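Acceptance

The contract between Bundent and the Tabrizi workshop called for demonstrations of one task, bricks into a box, performed by teleoperation on a two-armed cell. Each demonstration was an episode. An episode began when the operator pressed the left pedal and ended when she pressed the right one. Between the two presses the recorder wrote joint positions, gripper widths and video to a disk under the bench. Afterward a reviewer in another building marked the episode as accepted or rejected.

Nasrin Bahrami operated on the day shift. Shahram Kazemi maintained the cell and reset it when she asked him to. The reviewer was Balthasar Trummer, whom neither of them had met. He communicated through a field labeled Comment, limited to 70 characters.

In the first week of June he rejected 34 episodes with the same comment: Operator hesitates before grasp.

Bahrami opened the recordings and measured. In each rejected episode the gripper came down toward the brick, stopped a short distance above it, and stayed there before closing. The pause was there in the joint data as a flat section. She had no memory of it.

"Is it the controller?" she asked.

Kazemi checked the controller. He replayed a scripted motion 10 times and found no delay. He checked the leader arms, the ones she held, and they showed the same flat section. The pause came from her hands.

"You could try not doing it," he said.

"I didn't know I was doing it."

She recorded another set that afternoon and attended to the pause. It got longer. Trummer rejected the set before she had taken off her gloves.

The guidelines required the layout to change between episodes, and they required objects that had nothing to do with the task, so that the model would learn to leave them alone. Kazemi kept these in a drawer. He laid them out by a table of random numbers he had printed himself, and when the table put two things in the same place he went to the next line. Bahrami thought he sometimes skipped a line for other reasons. She had never caught him at it.
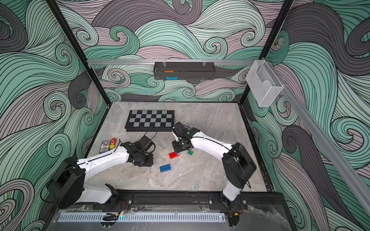 She stood at the leader arms and looked through the cell for a while before touching the pedal. It was a habit from her previous job at Indeck, where she had soldered connectors under a magnifier. There the rule had been to bring the iron close, confirm the joint, and then commit. A connector burned on the first touch could not be saved. She had done that for seven years.

She told Kazemi this. He wrote it in the maintenance log, under Causes, and closed the entry.

"That isn't maintenance," she said.

"It's the only log we have."

The supervisor, Omid Rashti, read the log every evening. He came down the next morning with a printed page of the contract and set it on the bench. The paragraph on operator behavior said that motion should be smooth, continuous and natural. He had underlined the last word.

"Which one do they want?" Bahrami asked. "If I take the pause out, it's smooth. If I leave it in, it's natural."

Rashti said he would put the question to Bundent. He put it in writing, with a plot of the joint data and a copy of Kazemi's log entry. No answer came that week. In the meantime she was to record both ways, with the pause and without it, and Kazemi was to tag them.

Removing it took practice. She counted aloud, and closed the gripper on three whether she felt ready or not. Episodes recorded this way were shorter. She missed more often. When a brick slipped she had to go back for it, and the guidelines allowed that, provided the recovery was clean. Trummer accepted nearly all of them. The paused episodes went into a separate folder, tagged P.

The first model came back at the end of the month, trained on the accepted folder. Kazemi loaded it and put out three bricks. The arms moved without anyone holding the leaders. The right one went down fast, closed beside the brick, opened, went back, and picked it up. The recovery was clean. It did the same with the second brick.

"That's you counting," Kazemi said.

Rashti forwarded the video to Bundent with no remarks. Two days later a new version of the guidelines arrived. The word natural had been taken out. There was also a message in the Comment field of an episode that had been rejected weeks before, one of the 34. It said: Do you still have the P folder? B.T.

Bahrami typed yes. Kazemi was already copying the disk. She asked him to reset the table, and he opened the drawer, found his line in the printout, and began.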